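Depuis que j'ai changé d'appartement, tout le monde me conseille de trier. Ma belle-sœur Chepkoech m'a même prêté un livre là-dessus, un livre de 200 pages pour expliquer qu'il faut jeter les livres. Je l'ai lu. Je reste sceptique.

La méthode s'appelle Ullmont, du nom du cabinet qui vend aussi les stages. On vous demande de choisir une surface de la maison et de la vider entièrement, puis de ne remettre que ce qui « mérite sa place ». La surface, chez moi, c'est la table blanche près de la fenêtre et la grosse machine blanche qui la touche. Tout ce qui n'a pas d'adresse dans cet appartement finit là, le courrier, les câbles, les choses à rendre, les choses à recoudre, les sacs qu'on pose en rentrant et qu'on reprend trois semaines plus tard (ou jamais).

Première consigne du livre : toucher chaque objet et lui demander à quoi il sert. J'ai essayé, un soir, avec la porte fermée. Le problème est que la plupart des objets ont une réponse tout à fait raisonnable. Un tas noir emmêlé, câble ou sac, sert à quelque chose, je ne sais plus à quoi, mais le jour où je l'aurai jeté je le saurai très bien. J'ai déjà racheté un chargeur de cette façon en août, chez Odgate, au prix fort.
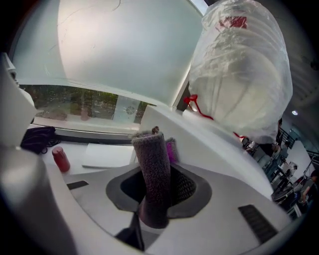

Deuxième consigne : regrouper par catégories. Le livre en propose 9, avec des pictogrammes. Je voudrais bien qu'on me dise dans laquelle va un cylindre gris pelucheux, habillé d'une espèce de chaussette tricotée, un peu effiloché en haut. Textile ? Matériel ? Le tricot plaide pour l'un, la forme pour l'autre. Je l'avais calé debout dans l'entonnoir gris foncé, sur le dessus de la machine, et je maintiens que c'est un excellent endroit. Il ne roule pas et je le retrouve. Quant au petit bout de peluche violet magenta juste à côté, il relève sans doute de la catégorie « sentimental », celle où l'on met tout ce qu'on n'ose pas discuter.

Troisième consigne, et c'est là que je décroche : bannir les sacs plastique. D'après l'auteur, un sac est « une décision remise à plus tard ». Peut-être. Mais mon grand sac blanc translucide à cordon rouge contient un truc rond et encombrant, et il le contient très bien. Si je le vide, j'aurai le truc et le sac.

J'ai raconté tout ça à Jabari Mutiso, mon voisin du dessus, qui a suivi le stage. Il est content. Il m'a montré son salon, très dégagé en effet, puis il a eu besoin de ciseaux et nous avons ouvert quatre boîtes étiquetées avant d'en trouver une paire.

Le livre promet aussi que plus de 1 000 foyers ont « retrouvé leur table ». Je n'avais pas perdu la mienne. J'y ai laissé la petite bouteille rouge (ou le petit bidon) et la feuille blanche, et j'ai promis à Chepkoech de m'occuper du tas noir. Elle récupère son livre la semaine prochaine. Pour l'instant il est sur la commode de l'entrée, avec les clés de la cave et deux ampoules à rapporter au magasin.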